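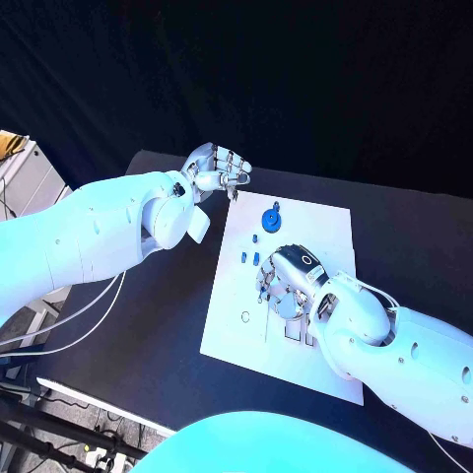
Both hands over the peg board, with the blue knob towards the back and three pegs standing.

Setting up a two-armed cell for peg work

If you've got your two-armed robot bolted down and waving at you, well done, the fun part starts now! This page covers how we set up the peg board cell at Panstead, from bare table to a robot that can pick up a small peg without flinging it across the room. Allow yourself an afternoon, and a second one for the hands.

Start with the table
Go for matt black if you can. A shiny top throws reflections straight into the head camera and you'll spend days chasing them. We hung a black curtain behind the table as well, and it made a lovely difference – the pegs suddenly stood out and the vision stopped picking up coats on the far wall.

Put the board down by eye, then run the board finder and check the corners it reports. It doesn't need to be square to the table. A little twist is good practice for the software, as long as the board can't slide. Four dots of tacky putty underneath will hold it.

Cables next
Move each arm slowly by hand through its whole reach with the power off, and watch the cables the entire way. You want a slack loop at the wrist and nothing pulled tight when the arm is fully out. Our first go was far too neat (I love a cable tie) and we had a connector out within 40 cycles. Leave more slack than looks tidy!

Check the hands
Open and close each finger one at a time at low speed. Listen for clicking. If a fingertip lags behind the others, run the Brodel hand routine again before you touch the force settings. Set the grip limit low to begin with – we started at 200 on our controller's scale and crept up from there.

Teach the pinch
Bring the working hand in over the board with the back of the hand facing up and close the thumb and fingertips on one peg. Keep the other hand parked high and further back, where it can't knock anything. 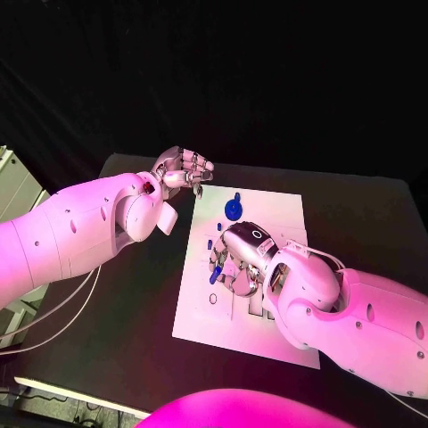
Once the pinch holds, lift straight up a little way and stop. Don't go for the hole yet. Save that pose, put the peg back, and repeat until the grip feels boringly reliable. Then try it with the room lights changed, and go back to the camera exposure if the board finder starts to wander.

Looking after it
Wipe the fingertips every morning and check the wrist screws once a week. We do a full recalibration every 2,400 picks, or straight away after any bump.

Page last changed Mon 30 June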